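Povia Play Kitchen Set, tabletop size
Sold by Bemstead – ages 3 and up – 27 pieces

We don't usually stock toy kitchens. Most of the ones we get offered have a nice picture on the carton and a door that falls off by April. Povia has come round twice, and we said no the first time. Torunn Halvorsen in our shop spent an afternoon with the second version and grumbled a lot less, so it's on the shelf, with the notes below.

The maker calls it "a complete kitchen". It's a small cabinet with round holes in the front, a few wooden boxes, a knife block, a cleaver and a pile of pretend food. Whether that makes a kitchen is up to the child. The cleaver has a good wide blade and is the piece everyone grabs first. The cut pepper gets plenty of use too. The plain colored blocks are padding, if you ask us, and they count toward the 27.

Set weight on paper is 1140 grams without the food. Our scale said over that, so expect a heavier parcel. Assembly is listed as 30 minutes. Liv Boström did it in less, but she has built 2 of them now.

Pale wood, cabinet pieces and play food

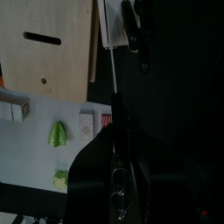
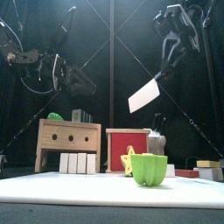
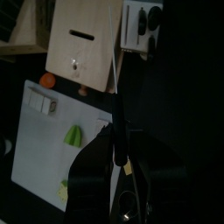 What we still don't like: the instruction sheet is four drawings and no words, and the bag for the small pieces is too thin to last. Povia says a cloth bag is coming. We'll change this page when we see one.

Spare food pieces can be ordered through us, but only as a full pack – we asked about singles and were turned down. Wipe clean with a damp cloth, no soaking. Returns are fine if the set is unbuilt and still in the carton. For anything else, write to Lovisa Myklebust at the Killum shop.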